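Events > Open Days > Guides

How to Run a Robot Arm Demonstration on Open Day

12 shares | 5 comments
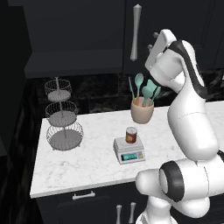

A good demonstration starts with a short task that visitors already understand. At the Ustdale open day we run ours in simulation on a large screen, with one person at the keyboard and one person talking. Kitchen jobs work well for a general crowd. Our current setup has a white and black arm over a marble counter, with a can sitting on a kitchen scale, an empty three-tier fruit stand on the left, and a holder of teal utensils at the back. Anyone walking up can guess what the arm might be asked to do with those things, so you can start talking about the robot right away.

The steps below are for a group of up to 18 people. For larger groups, split them and run the session twice.

Before the doors open

1. Start the computer 40 minutes ahead. Load the kitchen file and let it sit on the screen.

2. Run the full task five times. If it fails more than once, switch to the backup task and leave it there for the day. Do not try to fix the main task while people are waiting outside.

3. Save the start position under its own name. We call ours Lister, after the room. You will come back to it after every run.

4. Set the playback speed to 50 percent. Full speed looks fine to staff but is hard for visitors to follow.

5. Close email and chat windows and turn off pop-up messages.

Choosing the task

Pick one pick-and-place move and describe it in a single sentence. "The arm will move the can from the scale to the bottom basket" is enough. Moving a utensil is harder, as the handles stand close together and the gripper has to come in from above. Keep that one for groups who ask for more.

If you want visitors to choose, offer two tasks at most. Write both on a card next to the screen.

Running the session

1. Say what the task is before you press start. Point to the object and to the place where it should end up.

2. Ask the group which way they think the arm will go. Wait for a few answers.

3. Run the task once without talking.

4. Run it again and pause at the grasp. Explain how the gripper lines up with the object.

5. Change one thing, such as where the can starts, and run it a third time.

6. Take questions, then load the start position for the next group.

If a run fails, tell people what went wrong and reset. A dropped can usually gets more questions than a clean run does.

Common problems

The screen goes black between groups: turn off the power saver in the display settings, not in the Kurell software.

The arm stops halfway: the target is probably out of reach. Move it closer to the base and reload.

People at the back can't see: zoom in on the gripper and leave the counter in view behind it.

After the last group

Save the run log, write down which tasks failed, and shut down the computer. The sign-up cards go in the tray at the Ong Street entrance. The next open day is in October, and the same files will be used.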